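Jan 26, 2023

Back on the sourdough drying tests, batch 7. Spread the Tinthorpe starter thin on parchment last night and it still bends in the middle, so it gets another night on the rack. Femi thinks I'm pouring too thick (probably right!).

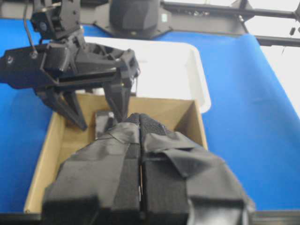

Open cardboard box on the blue tabletop.

Weighed out 350 g of rye for the next feed. Ans wants flakes she can crumble into a jar, and the July ones went dusty when I ran them through the grinder, so hands only this time.

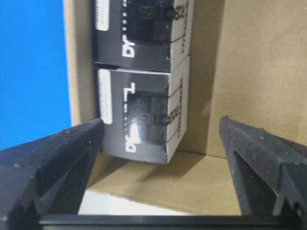
Black-and-white boxes, one above the other.

Ask Ruben for more parchment.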